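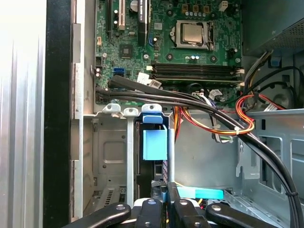
Thread last edited: Mar 16, 2025

Hamel Hi-Fi & Home Music Board > Computers as sources > Old office desktop as a music box, worth the bother?

marmaladecat
Joined: June
I've got the bug! After years of streaming I've gone back to my own files, a bit over 3000 albums ripped from CD, and I want them all living on one machine in the cupboard behind the living room. A friend's office was clearing out desktops and I came away with one for the price of a cake. Green board, ordinary processor, plenty of space in the case. The cooler is off at the moment and the chip is sitting there bare with its metal lid showing, waiting for fresh paste.

The plan is to run Zada on it (the free version, I don't need the multi-room bit) and feed the amp through a Pesetti converter over USB. I had a test run on my laptop last night and ended up listening to an entire string quartet cycle standing up in the kitchen, so I think I'm sold on the idea. What I'd love to know is how other people organise a library this size, and whether the old desktop is the right home for it.

woodpigeon_dub
Lovely project, do it. I've had Zada going on an office cast-off for ages and it never breaks a sweat. Playing music is nothing to a processor. The first scan of the library is the only slow part, so start it before bed.

On organising: folders by artist, then year and album title, and leave everything else to the tags. Classical goes under composer. You will regret anything cleverer.

tinfoil_tim_tam
Going to disagree with the pigeon on classical. Composer folders fall apart the minute you have a disc with a Brahms on one half and a Schumann on the other. I file by performer like everything else and put the composer in the tags, where it belongs.

The desktop is a mistake too, in my opinion. Big box, big power supply, humming away in a cupboard all day so you can play a flute sonata. Get one of the little fanless Vollberg units and give the desktop to somebody who wants to write letters on it.

woodpigeon_dub
The split discs go under whoever is first on the cover. I've never lost one.

marmaladecat
Ha, I have so many of those split discs. I have one with four composers and a narrator, where does that go??

tinfoil_tim_tam
Under the performer. See above :)

offbeat_ollie
I want to stick up for the desktop. Yes it's bigger, but you can put two full-size drives in, you can get at everything with a screwdriver, and when a fan gets noisy you swap the fan. My Vollberg is sealed, and when the storage went the whole thing had to be posted back. It does sound wonderful, I'll give it that, but so does anything through a decent converter.

Make it sleep when nothing is playing and the electricity argument mostly goes away. Mine drops off after 20 minutes.
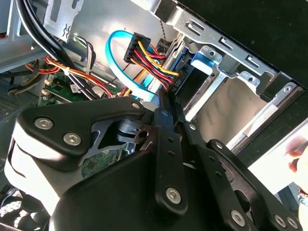 Inside the case

marmaladecat
Two drives is exactly what I'm hoping for, one for the music and one that copies it every night. I did all that ripping once and I am never doing it again.

tinfoil_tim_tam
Two drives in one box isn't a backup. If the power supply goes bang it can take both. Keep one in a drawer, or better, at your sister's.

offbeat_ollie
Agree with Tim for once. Copy inside the box for convenience, another one out of the house.

hush_puppy_loud
Can I ask a beginner question? What does the Pesetti do that the headphone socket on the back doesn't? I have a similar computer and it sounds all right to me.

woodpigeon_dub
If it sounds all right, leave it be and spend the money on records! The usual trouble with the built-in socket is a faint buzz or hiss when the computer is busy. Put your ear near the speaker with nothing playing and move the mouse about. If you can hear the mouse, you want an outside converter.

hush_puppy_loud
I CAN HEAR THE MOUSE. Oh no.

marmaladecat
Welcome to the cupboard club!

One more for the tag people. Do you keep the original year or the year of the reissue? Half my jazz says it was recorded in the nineties.

woodpigeon_dub
Original year, always. I want to see the records in the order they were made.

tinfoil_tim_tam
Reissue year in its own field, original in the main one. Zada reads both, there's a tick box under library settings.

marmaladecat
Found the tick box. That's my evening gone, starting with the letter A.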